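Walking the long way to work

April 3, 2023

So I gave up the bus. I didn't plan to make a big thing of it, I just missed it two mornings in a row and walked instead, and on the third morning I stood at the stop with my pass in my hand and thought, nah. That was back in winter and I've been walking ever since (except for the week of the ice, I'm not crazy).

The walk from my apartment to the office in Misten takes me a little under an hour if I go straight down the hill. I almost never go straight down the hill. There's a bakery called Kozan on the way that does a poppy seed roll the size of my face, and if I cut over one street I can go right past it. Then I'm already over by the canal so I might as well follow the canal. You see how this goes. My boss has been very nice about it.

What surprised me most was my shoes. I used to buy whatever was on sale and wear it until it fell apart, and that works great when your longest trip is from the couch to the bus stop! I went through 2 pairs of cheap sneakers before I broke down and bought a proper pair of Zeken walkers. They're ugly. They're sort of an oatmeal color with a fat heel and they make me look like I'm about to lead a museum tour. I love them so much. My feet used to ache by lunchtime and now I forget I have feet.

I also started using a step counter, which I swore I'd never do. I had this idea that counting would take the fun out of it, and for the first few days it did. I'd get home and pace the hallway in my socks trying to squeeze out another 1,000 before bed. My downstairs neighbor left a note. I've calmed down now and mostly look at it on the weekend, with coffee, like the funnies.
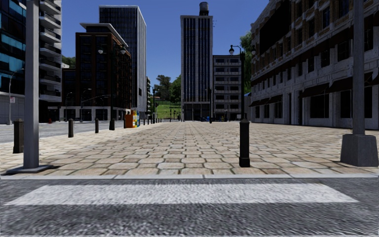
Podcasts didn't stick for me, by the way. Everyone told me I'd get through so many podcasts. I tried up to five different ones and kept realizing I'd missed ten minutes because I was looking at somebody's porch. What I do now is pay attention to the ground, which sounds sad but hear me out. I've gotten weirdly into paving. Give me a big plaza done in beige and tan stones with the corners clipped off and I'm happy for the rest of the block, and I'll take that over plain gray asphalt any day of the week. I like it when there's a bit of pattern to follow with your eyes. There's a sidewalk near the canal with little leaf prints in the concrete and I'd go ten minutes out of my way for it. I have, lots of times.

Rain is still a problem. I own an umbrella but I'm bad at umbrellas, I always end up poking a stranger or turning it inside out at the corner by the bank. So I got a long raincoat from the Trultari outlet and it comes down past my knees, and under it I stay dry as toast, except for the bottom four inches of my pants. I keep a spare pair at work now. And spare socks. And, okay, a hairdryer. My desk drawer is basically a gym locker at this point.

Next up I want to try walking home too. Right now I ride back most evenings (it's uphill the whole way and by then I'm starving), but the light's lasting longer and I'd like to give it a shot before April is over. If anyone has a good snack that survives a coat pocket, tell me in the comments. Granola bars turn to gravel on me every single time.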